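Search this site Search

The Reading Room Hours at Pevalbridge

Filed under: Local matters, Libraries

Patrons of the Pevalbridge branch will be aware that evening opening is to end in March. The reading room will close at 5 pm, and the 60 desks upstairs will be shared with the council's housing office.
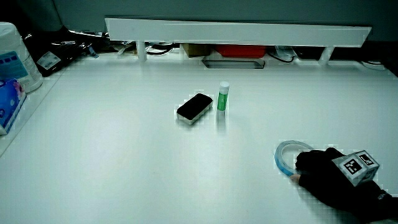

A reader writing from Graltport objects that evening use had been falling for years, and that a warm room with no one in it serves no purpose. The point is fair - but the falling numbers date from the loss of the late bus.

I have used the room since my student days and wish to place on record its value to those who work shifts. The petition held at the Nistor bookshop carries 3163 names. It asks for two late evenings a week, staffed as at present.
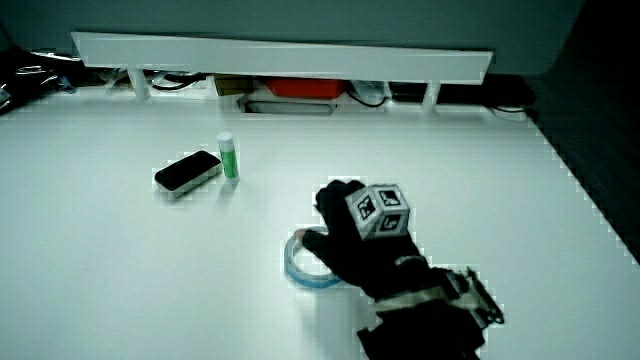 May people who live outside the town sign? They may, provided they hold a current library card.

Forms should be returned to the shop before the end of the month. The branch will continue to accept returned books through the side door at any hour.

Sign up for our newsletter. We use cookies to improve your visit. Accept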